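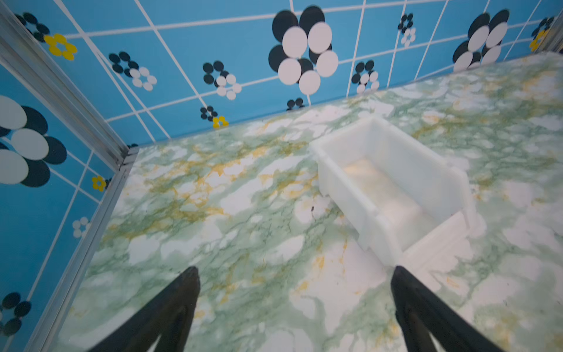
Section 4 covers receiving, sorting and entering donated books in the Olside catalogue for religious and devotional lending libraries. It assumes that you have installed the program and created a library name as set out in Section 3. Before you start, clear a table near a socket and find something to hold the books while you work. A rectangular, open-topped bin in white translucent plastic, like the one on the marble-patterned floor here, is the right sort of thing. You will want two or more if the donation is large. Mark one "To enter" and one "Query".

4.1 Before entering any books

1. Open Olside and choose Settings, then Collection.
2. Set the collection limit. The standard licence holds 3,000 records. A multi-volume set counts as one record unless you tick "Count volumes separately".
3. Under Language, add every language you expect to hold. Arabic, Urdu, Hebrew and Greek titles can be typed in their own script or in transliteration, but see the note below.
4. Under Subjects, load the Tirkham list. It has 271 headings and covers scripture, commentary, prayer, law, ethics, biography and history.
5. Press Save. The program closes and opens again.

Note: Pick one spelling for each author and keep to it. Names taken from other alphabets are spelled several ways on title pages, and the program treats each spelling as a different person. Enter the other spellings in the "Also written" box so that readers can still find the book.

4.2 Sorting

6. Take out anything with mould, loose pages or a broken spine. Put these in Query.
7. Keep copies of scripture apart from the other books from the start, on a clean raised surface and with nothing placed on top. Many readers will expect this, and some will not use a library where it is not done.
8. Group the volumes of a set and check that none is missing. An incomplete set can be entered, but write the missing volume numbers in the Notes box.
9. Look inside the front cover for dedications, letters and pressed papers. Return personal items to the donor if you can.

Caution: Do not throw away damaged copies of scripture with the waste paper. Ask your own place of worship how they should be dealt with. Record the book as "Withdrawn - set aside" and leave the record open until it has been handed over.

4.3 Entering a book

10. Choose New record. Type the ISBN if there is one and press Find.
11. If nothing is found, fill in Title, Author, Translator and Publisher by hand. The Translator box matters more than it may seem. Two English versions of the same work can differ a good deal, and readers often ask for one in particular.
12. Choose up to three subject headings.
13. Set the loan type. "Reference" books cannot be issued.
14. Press Save and write the record number in pencil on the back of the title page.
15. Stick the Cheon label on the lower spine, or on the back cover if the spine is decorated or carries a sacred name.

Note: If you are moving from a card index, enter the cards first and the books second. The Ondholm reading room had 486 cards and over 400 books still on the shelves, and entering the cards first showed which titles had gone missing.

4.4 Checking your work

16. Choose Reports, then Duplicates. Merge any records that differ only in spelling.
17. Choose Reports, then No subject. This list should be blank.
18. Make a back-up on a memory stick and keep it in a different building.

If the Duplicates report stops before the end, close the program, open it again and run the report one language at a time.

Section 4 revised 10/08/2023, N. Hamada. Replaces the March sheet. For issuing and returning books see Section 5.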